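Home | News | Reviews | Deck Guides | Tournaments | Forum | About

Review: Plovberg Deck Tracker, Desktop Version

25th May
By Kai Oltmanns

Plovberg is a deck tracker and match recorder for Sturnetstead, the two-lane digital card game from Muline. It runs in a separate window or as an overlay, reads the game's log file and keeps a running list of what is left in your deck. There is a free tier and a paid one. I used the paid tier on ladder for the whole of the current season, 566 games in total, and most of what follows comes from those games.

Installation

The installer is small and asks two questions: where the game lives and whether you want the overlay to start with it. Logging has to be turned on in the game's own settings under Advanced. Plovberg can flip that switch for you, but only while the game client is closed. If the client is open it reports success and does nothing. I lost my first evening of data to this and the current build still behaves the same way.

After the first launch it downloads the card database. Updates have arrived within a day of each balance patch. The December patch is the one exception I have on record, when the reworked Ferry cards showed their old costs for most of a week.

Overlay

The deck list sits on the right by default, sorted by cost, with drawn cards dimmed. You can drag it, scale it and set opacity in steps. At full scale it covers the end of the left lane, and on a 16:10 display it also covers the turn timer. I settled on the second smallest size.

Draw odds are shown next to each card as a percentage. These are correct for plain draws. They are also correct for tutors that name a card type. They are wrong for any card that looks at the top three and bottoms the rest, where the tracker forgets the bottomed cards and keeps treating the deck as shuffled. For aggressive lists this rarely matters. For Tidewarden control, which runs two copies of Sounding Line and often sees the last third of its deck, the numbers in the late game are not usable.

The opponent panel lists every card revealed so far, the turn it was played and how long the cards in hand have been held. Hold time is the feature I looked at most. A card kept from the opening hand through turn six on ladder is usually a sweeper, and seeing the turn number beside it saves having to remember it. Cards returned to hand keep their identity. Cards copied into hand are marked as created, with the source named if it was public.

Archetype prediction starts on turn two and shows a best guess with a confidence value. I logged the guess on turn four for 300 games and compared it with the final list as far as I had seen it. The guess was right in 200 of them. Most of the misses came from one source, which is that midrange and control Lanternist share nearly all their early plays. A player would not separate them at that point either, so the count is harsher than it looks.

Recording and statistics

Each match is stored with deck version, opponent class, play or draw, length and result. Filters can be combined. Mulligan data is held per card, showing the win rate when kept against the win rate when drawn later, and this is the strongest part of the program. It told me I had been keeping Salt Broker on the draw with nothing to support it. The sample was 67 games, enough for me to stop doing it and too few to call it proven.

Deck versions are handled well. Change one card and the tracker opens a new minor version under the same parent, and totals can be viewed for either. Changing more than ten cards opens a new parent. The limit cannot be edited.

Replays are stored as event logs and play back inside the program. Playback has a turn slider and a speed control but no step button, so stopping on a single action takes several tries. Sharing a replay produces a link that opens in the browser viewer. Opponent names are hidden in shared replays unless you turn them on, which is the right default.
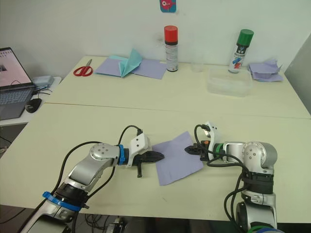 Export is available as CSV or JSON on the paid tier. The CSV uses one row per match and leaves out the mulligan fields. The JSON has everything, though lane positions are numbered from zero in some events and from one in others. Anyone planning to build their own tables should check this before doing any work on the files.

Performance

On a six-core desktop I saw no change in frame rate with the overlay on. On an older laptop the game dropped frames at the start of each turn, when the log is read. Moving the tracker to its own window removed the problem. Memory use climbs slowly over a session – a restart every few hours keeps it in check. I had four crashes all season. In each case the match in progress was recovered from the log on the next launch, including one that ended in a disconnect.

Comparison

The main alternative is Sabatier, which is free throughout and has the cleaner overlay. It handles top-and-bottom effects correctly. It has no mulligan statistics and keeps only the current season's matches. Wanpen Suksawat reviewed it for this site and her notes on its draw odds match what I found when I ran both on the same ten games. Running both at once is possible, but they fight over the log file and one will sometimes miss the opening hand.

Verdict

The free tier of Plovberg covers the deck list, the opponent panel and basic match history. For casual play it is enough, and Sabatier is slightly better at the same job. The paid tier is worth the money if you play one or two decks heavily and want mulligan numbers, or if you need match history past the end of a season. Control players who depend on exact draw odds late in the game should wait for a fix. It has been listed as planned in the last three sets of patch notes.

Tested on build 4.2, paid tier, Windows. The Mac version has no overlay and was not tested.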